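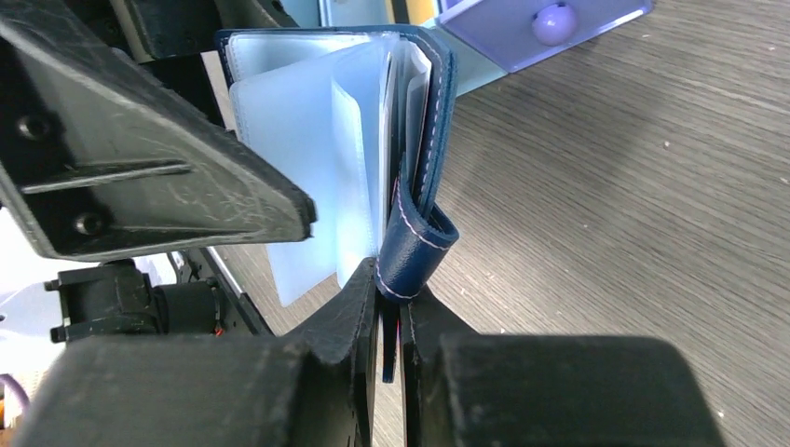 ## Leather, cards, and other small stuff by the door

Quick notes, mostly for me, but people keep asking so up they go. Started in February when I cleared the hall drawer and kept going until the whole entry was done. Not in any order.

**Card holders.** Wipe plastic sleeves with a barely damp cloth, then a dry one. No alcohol, it clouds some plastics. If cards stick to the sleeve, don't yank. Slide a strip of baking paper in next to the card and wiggle. Receipts go in the trash or the folder, never the sleeves – the ink transfers and then you've got a ghost of a gas station total on your library card forever.

**White stitching on dark leather.** Goes gray fast. Old soft toothbrush, tiny bit of saddle soap, work along the thread and not across it. Blot. Let it sit overnight before any conditioner goes on, and keep the conditioner off the thread or it yellows.

**Stiff strap.** Conditioner on the folded part only, bend it back and forth by hand, leave it. Repeat the next day. Two thin coats. One thick coat stays sticky and picks up lint for weeks.

**Loose thread end.** Don't pull. Don't use a lighter unless you're sure it's polyester. I wasn't sure once. Dab of clear fabric glue, press down with a toothpick, done.

**Dye rub-off.** Dark leather on a pale shelf will leave a mark sooner or later. Line the shelf. I use offcuts of drawer liner from Fillmont, the plain one, cut with kitchen scissors.

## Keys

- One hook per person. More hooks just fill up with junk.
- Spare keys get a dab of nail polish, different color each. Write down which is which somewhere that isn't next to the keys.
- Sticky lock: graphite, not cooking oil. Oil is great for a week and then it's glue.
- Bent key – get a new one cut from the original. Copies of copies drift, the third one never turns right.
- Split rings: use a staple remover to open them. Saves your nails.

## Shoes and boots

Wet boots: pull the insoles, stuff with newspaper, change the paper after an hour and again before bed. Away from the radiator. Leather dried on a radiator cracks right where the toe bends and there's no fixing it.

Salt lines. One part white vinegar, two parts water, wipe, wipe again with plain water. Test on the heel first. Suede is its own thing – dry brush, then a pencil eraser, then give up and take it in.

Smell: baking soda in an old sock, knotted, one per shoe. Don't shake it loose into the shoe like I did, it gets under the insole and cakes. Change it monthly or whenever you remember.

Laces that won't stay tied are usually the round waxy kind. Swap for flat cotton. Or wet the knot a little.

The boot tray needs pebbles or a rack or something, otherwise the boots just stand in their own puddle. Mine has a cut down oven rack in it. Ugly, works.

## Sandpaper

I know, not a hall thing, but it was in the drawer.

For the shelf front I went over it with 146 – no I did not, there's no 146, that was the price tag on the screws. 120 first and then 220. Vacuum in between. Wipe with a rag, let it dry, feel with your hand with eyes closed. Fingers find the bumps faster.

400 between coats of varnish. Light. You're only knocking off the fuzz. Fold the sheet in thirds so the grit doesn't rub on itself, and write the number on the back in marker before you tear it because the printed one always ends up on the other half.

Store flat under something heavy. Curled sandpaper is useless on corners.

## The shelf itself

Wall to door frame on mine is 252 mm so a standard board didn't fit and I had to trim. Measure top AND bottom. Old walls lean. Mine was out by 2 mm over the height of the shelf which sounds like nothing and looked terrible.

- Pilot holes. Always.
- Masking tape where the drill goes in, stops the surface chipping.
- Sticky note folded under the hole to catch dust.
- Level on the shelf, not on the bracket.
- Screws snug, then check level again, then tight.

The brackets are Bendberg, secondhand, came without the little covers. A blob of matching paint on the screw heads and you don't notice.

Plaster anchors: if it spins, it's dead. Pull it, go up a size. Stuffing the hole with matchsticks holds a picture frame, will not hold a shelf with a bowl of coins on it. Ask me how I know.

## Drawer that sticks

1. Take it right out. Empty it first, obviously.
2. Look for the shiny spots on the wood. Thats where it rubs.
3. Sand only those.
4. Rub a plain candle along the runners. White one, colored wax marks.
5. Put it back, run it in and out a dozen times.

Still sticks on humid days? Leave it. It'll be loose in winter if you take off any more.

Metal runners are different – wipe out the old grease with a dry rag, get the hair out with tweezers (there is always hair), one thin line of new grease. Less than you think.

## Mail and paper

Open it standing up, over the recycling. Anything you sit down with becomes a pile.

One tray. When it's full, deal with it before dinner. Envelopes with a window – rip the window out, our pickup doesn't take the plastic, check yours.

Warranty cards and manuals: staple the receipt to the manual, freezer bag, back of the closet. Take a photo of the receipt too, thermal paper fades to nothing by the second summer. Had a Vondness kettle die in month 20 and the reciept was a blank white strip. No refund.

Expired cards. Cut through the chip and through the strip, and put the halves in two different trash bags. Loyalty cards you haven't used in a year can go, most will look you up by phone number anyway.

## Coats

Pockets before wash. Every pocket, inside ones too. Tissue in a dark wash is an afternoon of your life.

If you've washed a tissue: don't pick at it wet. Dryer on low ten minutes with a couple of clean dry towels, most of it comes off in the filter. Then a lint roller or tape around your hand.

Zippers that catch – pencil lead on the teeth, both sides, run it up and down. Bar soap works too but shows on black. Slider loose and leaving the teeth open behind it: squeeze the slider very gently with pliers, one side then the other. Very gently. They're cheap soft metal and they snap.

Waterproof jackets stop beading because they're dirty more often than because the coating's gone. Wash with the tech stuff, no softener, tumble low if the label allows. Try that before buying the spray.

Loose button: sew with a toothpick between button and cloth, pull the toothpick out, wrap the thread under the button a few times, knot. Gives it a bit of a shank and it doesn't pop off the first time you're in a hurry.

## Floor by the door

Two mats. Rough outside, soft inside. Shake the outside one, wash the inside one on cold and hang it over the fence. Rubber backed ones go crumbly in a hot dryer.

Mat slides? A few lines of bathroom caulk on the back, let it cure a full day face down, cut off any drips. Lasts longer than the sticky corners.

Scuffs on vinyl – tennis ball. Really. Cut an X in it, stick it on the end of a broom handle, rub. Eraser sponge for the stubborn ones but go easy, it dulls the shine and then you've got a clean matte patch that's worse than the scuff.

Grit in the door track: old toothbrush and the crevice tool at the same time, one in each hand.

## Bits

- Jatoi wood filler dries darker than the picture on the tub. Test it on scrap.
- Umbrellas get stored dry or they stink. Open in the tub overnight.
- Flashlight on a hook, not in the drawer. Batteries checked when the clocks change.
- Dead marker pens – just throw them out, don't put them back in the cup.
- Gloves clipped together with a clothespin.
- Sunglasses in a hard case, because soft pouch plus keys equals scratches.
- Coin jar with a wide mouth so you can get your hand in.
- Lip balm through the wash: dish soap straight on the grease spot, wait fifteen minutes, rewash hot if the fabric can take it. Don't dry until it's gone.

Still to do: the closet door that swings open on its own (bend the hinge pin a tiny bit? tap with a hammer, put it back, supposed to add enough friction) and the light switch plate, which has paint on it from whoever lived here before. Boiling water and a slow cooker loosens paint on metal plates, will try it and add notes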